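I get through a silly number of disposable gloves. Chillies, beetroot, raw chicken, the odd bit of hair dye over the bathroom sink, and then turmeric season (February, when everybody in this house has a cold and wants soup). So when my usual ones vanished from the shop I ordered the Danora clear gloves, two boxes of them, and I've been using them long enough now to have opinions.

First off, they're thin. If you're used to the stretchy blue sort you'll get a shock, as these are the loose, crinkly, see-through kind you find by the bread rolls at a petrol station. They don't hug your hand at all. My friend Emil Fuchs has hands like shovels and he gets into them with no trouble, while on me the fingertips flap a bit. For rubbing spice paste into a shoulder of pork that's fine. For peeling garlic it drove me up the wall and I went back to bare fingers.

The box is a cheerful little thing, bright green with a white top, and it's small enough to live in the drawer with the foil. You pull the gloves up through an oval hole. Mostly that goes well, though I do find it's much easier with both hands, one on each side of the glove, and you can forget about it once your fingers are already covered in marinade! 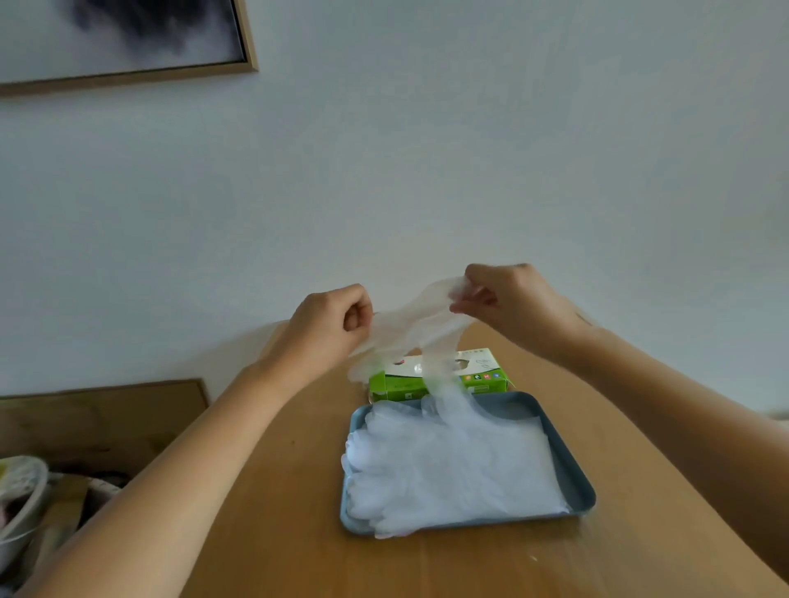 *One coming out of the box, with a pile of them flat on the blue-grey tray.*

Which brings me to the tray. If I've got a big cook on, I take a stack out beforehand and lay them flat on a shallow dish next to the chopping board, cuffs all facing the same way, and then I can grab a fresh one without touching the box. Mine is a Fito serving plate I've had for years and it's just the right sort of size. The raised rim stops the pile sliding about when I shove it along the table. They do cling to each other, mind you, and I've ended up with two on one hand more than once.

Splits: I've had a few, always at the thumb, always when I was yanking. Go gently and they last the job. I wouldn't clean an oven in them, and I wouldn't go near bleach either.

I paid 661p for the pair of boxes with postage, from Barbosa on the corner of Inddale market, and I'd pay it again. Four stars from me. The fifth comes back if they ever do a smaller size.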